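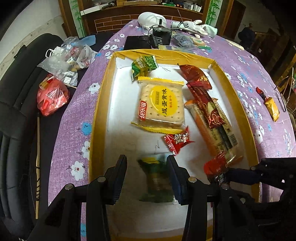 Household packaging accounts for a growing share of what is put out for kerbside collection, and this project set out to learn how well residents of one district sort it. The work was carried out in Grønli, a residential area served by a single collection round. Snack food was chosen as the main case, as a single purchase may combine several materials. A shallow cardboard box holding a clear package of crackers and a shiny red packet, for instance, already raises two separate questions: where the box should go, and what should be done with the wrappings once they are empty. The report covers the survey, the sorting exercise and the recommendations put to the district office.

Background

The district changed its collection rules two years before the study. Card and paper are now collected together, rigid plastics are taken separately, and soft plastics must be carried to a drop-off point at the Clumance shopping centre. Printed guidance was delivered to every household at the time of the change. It has not been reissued, and residents who moved in later may never have received it.

Method

A written questionnaire was delivered to households on the round in October. In total, 161 completed forms were returned. Respondents were asked which bin they would use for each of nine common items, and whether they had used the drop-off point in the past month. Five households also agreed to keep a packaging diary. The questions were tested beforehand on students at the Flirkent campus, and two were reworded where the term "film" had been misunderstood.

Results

Card caused little difficulty. Of the households that replied, 111 placed all card items correctly, although several were unsure whether tape had to be removed first. Soft plastics were far less well understood. Many respondents put crisp packets and biscuit wrappers in with rigid plastics, and others placed them in general waste knowing that a drop-off point existed. The reason most often given was distance — the centre is not on a direct bus route from the northern streets.

The diaries supported this picture. Wrappers were usually kept for a few days and then thrown away when the storage bag became full. One household recorded regular visits to the drop-off point, combined with its weekly shopping.

Limitations

The sample was drawn from one round and cannot be taken to represent the whole district. Replies describe what residents said they would do, and the bins themselves were not inspected. Flats with shared bins, including those at Kinititz Court, were left out.

Recommendations

The guidance leaflet should be reissued with a short section on soft plastics, and a copy should be given to new residents. A second drop-off point in the northern streets should be tried for one year. Any later study should include shared bins — these were raised repeatedly in the comments section of the questionnaire.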